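Vevik Sash and Pane – Frequently Asked Questions

Last updated 11 June 2019

What kinds of windows do you repair?

Wood windows with single glass, mostly in houses and small shops. We work on double-hung sashes, casements and fixed windows, including those with many small panes. We do not repair vinyl windows or sealed double glazing.

Do I need to be home while you work?

Someone has to let us in and show us which windows are on the list. After that you can leave if you like. Please be back before the end of the day so we can go over the locks and latches with you.

How long does one window take?

A double-hung window with sound wood takes two days. If the sill has to be replaced, or the paint has to be stripped by hand, it takes longer and we will tell you so in the quote. Putty needs time to form a skin before it can be painted, and we come back for that.

What happens to the opening while the sash is out?

We fit a plywood panel on the same day. It is screwed to the stop, not the trim, so there are no holes to fill later. The room will be darker and a little noisier until the sash goes back.

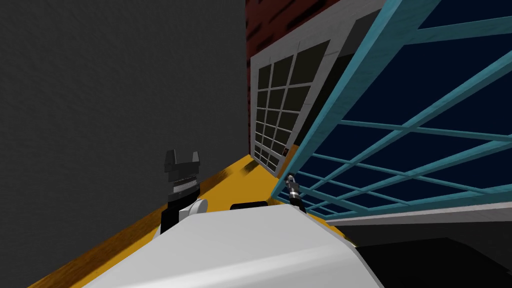 Skokora

Can you match old glass?

Sometimes. We keep a stock of salvaged panes at the Dauda yard, sorted by thickness. Small panes are easy to match. Large ones are hard to find without scratches, and most people choose new glass for those.

My window is set in brick and there is a gap around the frame. Is that part of the job?

Yes, if the gap is only old sealant that has pulled away. We rake it out and reseal it. If the mortar is loose or bricks have moved, you need a mason first. We can't quote for the window until that work is done.

Will a repaired window be as warm as a new one?

No, but it will be much closer than most people expect. Most of the cold comes in around the sash, and weatherstripping takes care of that. For bedrooms we suggest a storm panel as well.

What about lead paint?

We treat any paint older than 1978 as lead paint unless you have a test report that says otherwise. We sand wet, put down sheeting and take the waste away. Keep children and pets out of the room until we have cleaned up.

How much does it cost?

The smallest job we take is six windows or $3,000, whichever comes first. A deposit holds your place on the schedule. The rest is due when the last coat is on.

How long is the wait?

There were 26 jobs on the list at the end of May. We take them in order, except for broken glass at street level, which goes to the front.

Do you sell the Pimotness sash locks separately?

Yes, in brass or plain steel. Bring the old lock with you – the screw holes vary a lot. We don't ship them.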